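Home | Kids' Corner | School Life | For Parents | Contact

How Does a School Pay for Things?
10 October 2023
By Eirlys Samuel

Every school needs money to stay open. Teachers are paid for their work. The lights and the heat have to be kept on. Somebody has to buy paper, paint, soap, books and toys. This page explains where the money comes from at a school like ours, Trastmont School, and what happens to it.
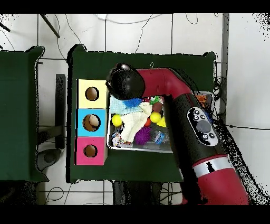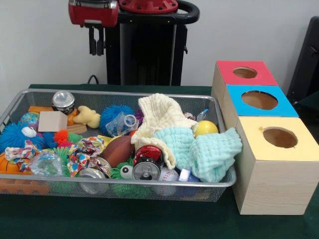
Toys on a green table

Some schools are paid for by taxes. Taxes are money that grown-ups give to the city, the state and the country. These are called public schools, and families do not pay to send their children there.

Other schools are private. Trastmont is a private school. Most of the money for a private school comes from the families whose children go there. The money they pay is called tuition. You say it like this: too-ISH-un.

What is tuition for?

The biggest part of tuition pays people. That means teachers, the cook, the nurse, the office staff and the people who clean. The next biggest part pays for the building. Roofs leak and pipes break, and fixing them costs a lot.

What is left over goes to supplies. Last year our school spent $752 on art paper and $177 on glue. New balls and jump ropes for the playground cost $900.

What if a family can't pay all of it?

Some families have less money than others. A parent may lose a job, or there may be a new baby at home. Many private schools have a plan for this called financial aid. "Aid" is another word for help.

A family that wants aid fills out a form. The form asks how much money the family earns and how many people live in the home. Two people at the school read it and decide how much help to give. They keep what they read private. Your teacher does not know which families get aid, and your friends don't either.

Aid is not a prize for good grades. A prize like that is called a scholarship, and you may have to take a test to get one. Some scholarships are for music or sports.

Where does the help come from?

Part of it comes from gifts. People who went to a school when they were young sometimes send money when they are older. Aled Eynon, who works in our school office, opens the envelopes and writes down each gift in a book. Small gifts are written down the same way as big ones.

Part of it comes from events. Our fair is in November. Families buy tickets for games and food, and the money from the tickets goes into the aid fund - a fund is money saved for one job.

Words to know

Tuition - money paid to go to a school
Financial aid - help with paying tuition
Scholarship - money given for doing well at something
Fund - money saved for one job
Budget - a plan for how to spend money

More from Kids' Corner
What Does a School Nurse Do?
Why We Have Fire Drills
Who Picks the Library Books?
How Lunch Gets Made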